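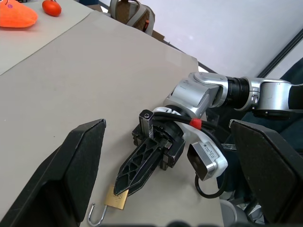

Padlocks, keys and the bag by the door

18 Sep 2020

I have been putting off the lock drawer since January. It is the shallow one under the phone charger, and over the years it has filled up with padlocks that came off sheds, bikes, suitcases and one boat trailer we no longer own. Most of them are brass. Most of them have no key, or have a key somewhere in the jar with all the other keys.

We are moving the gear out of the storage unit at Prundside at the end of the month and the manager wants every unit closed with the tenant's own lock until the handover. I had a lock on there, but the key has gone stiff and I don't trust it. Before buying another one I thought I should go through what we already have.

The method was simple. I emptied the jar onto a towel, put the locks in a row and tried every key in every lock. It took most of a morning. If a key turned, I tied it to the shackle with a bit of string and moved on. If nothing turned, the lock went in an ice cream container for scrap. A closed padlock with no key is not worth the space it takes up, and I don't have the patience to learn to pick them.

A few things I noticed along the way.

The number stamped on the key is worth reading before you start. One of ours had 817 on the key and the same number on the bottom of the lock, and I could have saved myself a lot of fiddling if I had looked at that first. Not every brand does it, but the older ones often do.

Graphite works better than oil. I used oil for years and all it did was collect fluff and grit inside the barrel. Now I puff a little graphite powder into the keyway, work the key in and out a few times and wipe it off. It makes a mess of your fingers, so do it over newspaper. A soft pencil rubbed along the key will do if you can't find the powder.

Leave a padlock open when you put it away. This is my only firm rule. An open lock can't be lost in the way a closed one can. If the key goes missing you still have a chance of noticing before you need it, and you won't be standing at a gate with bolt cutters. I now keep all of ours with the shackle swung out, and if they take up more room in the drawer, so be it.

Brass is fine for most of what we do. It doesn't rust like the cheap plated steel ones, and it goes a dull colour outdoors but keeps working. For the shed it is plenty. For the storage unit I would like something with a thicker shackle, and I had a look at a Flistemico one in the hardware shop at Prothero, but I didn't like the feel of the key and put it back. I'll probably use the biggest of the brass ones and leave it at that.

Kalliopi Lazarević, who has the unit next to ours, uses a combination lock and thinks keys are a waste of time. She may be right. I had a combination lock once and forgot the number over one winter, so I have stayed with keys.

The backpack came next. I use one bag for trips to the unit and it had everything in it except what I needed — old receipts, a torch with flat batteries, half a roll of tape, a muesli bar of unknown age. It now holds the tape measure, a marker, work gloves, the tape and the lock. The spare key is on a hook in the pantry with a paper tag on it, and the other one is on my ring.

I also got through a box of the kids' old things while the table was clear. The soft toys are going to my sister if she wants them. The play food can stay another year, as it still comes out when visitors bring little ones.

What is left is the timber. There is a stack of Pruvwood shelving boards in the unit, bought when I was going to line the garage wall, and the longest is 2480 mm, too long for the back of the wagon with the hatch closed. I'll either cut them there or pay for a trailer for half a day. I am leaning towards cutting them, as the shelves only need to be 2000 mm and I was always going to lose the ends.

If anyone wants a jar of keys that fit nothing, let me know before the next scrap metal run. I kept two that looked old and the rest are going.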